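Did the Robot Really Learn That by Itself?

You may have seen a video where a robot folds a shirt or puts a cup on a shelf. There is cheerful music. Then some big words come up on the screen, something like THIS ROBOT TAUGHT ITSELF.

Maybe it did. Some robots do practice by themselves and get better at a job. But a lot of the time a person showed the robot what to do, over and over, and the person got left out of the video. So before you say "wow," it's fair to ask a few nosy questions. We'll get to those. First you need to know how the showing works.

Why not just tell it?

Try telling someone how to open a drawer. "Grab the handle and pull." Easy! But you left out nearly everything. How far away is the handle? How wide should your fingers be? How hard do you pull? When do you stop? What if it sticks?

You never think about these things. Your hands worked them out when you were a baby, mostly by bumping into furniture. A robot arm has no baby years to fall back on. It has motors, and each motor needs a number telling it where to go, many times every second. Somebody could sit down and type in all those numbers. In a factory, where the same part shows up in the same spot all day long, people do something a lot like that, and it works very well.

A kitchen is much harder. The sugar moves. Somebody leaves a spoon lying across things. So the people who build robots came up with another plan, and it's one you already know from learning to tie your shoes. Show, don't tell.

Way one: take it by the hand

With some robot arms, you can hold the arm itself and push it around. The motors go easy, so it moves where you move it. You guide it to the handle, close the gripper (that's the robot's hand, and it often has just two fingers), pull, and let go. While you do this, the robot's computer writes down how every joint was bent at every moment.

Teachers of robots like this way because you can feel what you're doing. If the arm can't reach around a corner, you find out right away. The bad part is that you are in the way. Your arms and your head might be blocking the robot's cameras, and the robot won't have you standing there when it's time to do the job alone.

Way two: drive it from over there

The other way is remote control. Grown-ups call it teleoperation, and "tele" means far, as in telephone. The driver might be across the world or just on the other side of the table. Some drivers use a game controller. Some wear a headset. Some hold a second, smaller arm, and whatever they do with the small arm, the big arm copies.

It sounds like the best job ever. Jinfeng Li did it for a summer and says it's fun until lunch. You can't feel how hard the gripper is squeezing unless the controls are built to tell you, so at first you crush paper cups. You also have to go slowly. A person opens a drawer without looking up from a sandwich. A driver who is new to it may need several tries to get the gripper around the handle.

The boring part

One showing is almost never enough. If you show a robot how to open a drawer once, it has learned about that drawer, in that spot, with that light coming in. Slide the drawer over by the width of your hand and the robot may reach for the place where the handle used to be. It doesn't feel silly, and it may not even notice.

So the teachers do it again with things moved, and again. A project at a small company called Markeck recorded 113 showings of one drawer. Then they threw out the ones where the driver dropped something or got tangled up, and kept 89. That's for one drawer! Nobody puts that part to cheerful music.

After all the showing, a computer program goes through the recordings. It hunts for patterns that connect what the cameras saw with what the arm did next. When the robot works alone, the program looks at what the cameras see now and guesses the next little move. Then it looks again and guesses again.

Please notice the word "guesses." The robot doesn't know what tea is. It doesn't know that somebody wants some. If it opens the drawer very nicely, that is because people opened it very nicely first, and the program found a way to do something close to what they did.

Is that learning? Lanying Wei and Llinos Voyle have been arguing about it for years. Lanying says yes, because the robot can sometimes handle a drawer that sits in a place it never saw during the showings. Llinos says a robot that needs 89 lessons on one drawer should stay humble. You can decide for yourself. You're also allowed to say you haven't made up your mind.

Cameras don't see what you see

If you stand behind a tall box, you can't see what's in front of it. You know this, so you lean over. Plenty of robot cameras are bolted in place and can't lean. That's why one camera is often too few. A second one might look from the other side, and there may be another one riding on the arm near the gripper, so that something gets a good view of whatever the fingers are up to.

Even then there can be trouble. Shiny metal reflects things. The arm gets in front of the handle just when you want to see the handle. And a camera sees a flat picture, so it takes extra work to tell a small thing close by from a big thing far away. Hold your thumb up to one eye and cover a whole car with it, and you'll know what I mean.
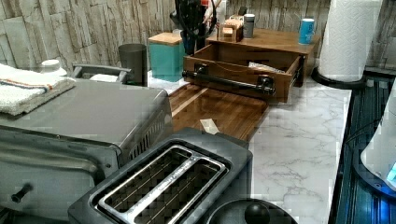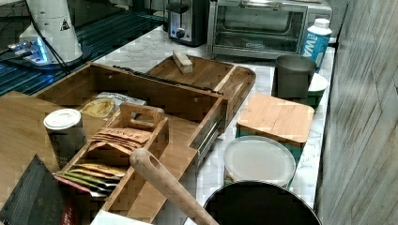
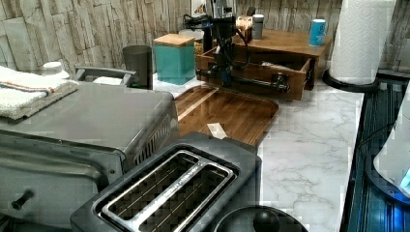
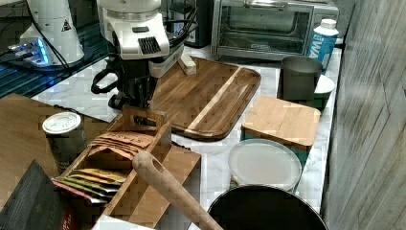

A good robot doubter starts by asking what a picture can prove, and the answer is usually "less than you'd think." Say somebody tells you a robot has just opened a drawer. You'd want to see before and after, and you'd want to know who was driving. Look at the third picture, where the black arm reaches down and there's a dark bar across the front of the drawer. The drawer is partway out. Is it opening or closing? You can't tell! In the first picture it's all the way open, but that doesn't tell you whether a robot pulled it or a person did. Now try to spot the tea. In the second and fourth pictures the packets are easy to find, yellow and green and pink ones too, with a long wooden handle lying across them. From the side where the first picture was taken, you'd have no idea they were there. A camera on that side only would have a hard time helping an arm pick out a pink one.

There's also a small block of wood to look for in those same two pictures. In the second it's on a wooden tray. In the fourth it's on the back edge of the dark cutting board. To you, it's a block on some wood, so what? To a program that learned from pictures, wood on wood can be a real pain, especially when the colors are close together.

Nosy questions to ask

Next time you see a robot video, try these on it.

Is someone driving it right now? Sometimes the answer is printed in tiny letters at the bottom. Sometimes there's no answer, and you should remember that too.

How many times did it try? A robot that works 2 times out of 11 can still make a terrific video. You film all 11 and show the 2.

Did they speed it up? Look for a person walking by, or a clock, or steam coming off something. If the person is zooming along like a cartoon mouse, the robot is much slower than it looks.

What happens if you move the cup? This is my favorite. If the people who made the video move the cup themselves, on camera, while the robot is working, I start to believe them a little.

Who showed it how? There was probably a person, or a whole room of them taking turns, and they deserve to have their names on the thing.

Try it at home

You need a friend, a blindfold, a spoon and an empty plastic cup. Clear the table first and keep away from the stove.

Round one is by hand. Your friend wears the blindfold and lets one arm go floppy. You guide that arm to the spoon, help the fingers close, and move the spoon into the cup. Do it three times. Then let go, and see if your friend can do it alone, still blindfolded.

Round two is the same, except that you slide the cup over a little after the last showing and don't say anything.

Round three is remote control. Your friend keeps the blindfold on, and you stand across the room and give orders, using only the words left, right, forward, back, up, down, open and close. Write down how many words it took. Then swap places, and be nice about it when your friend sends your hand into the wrong part of the table.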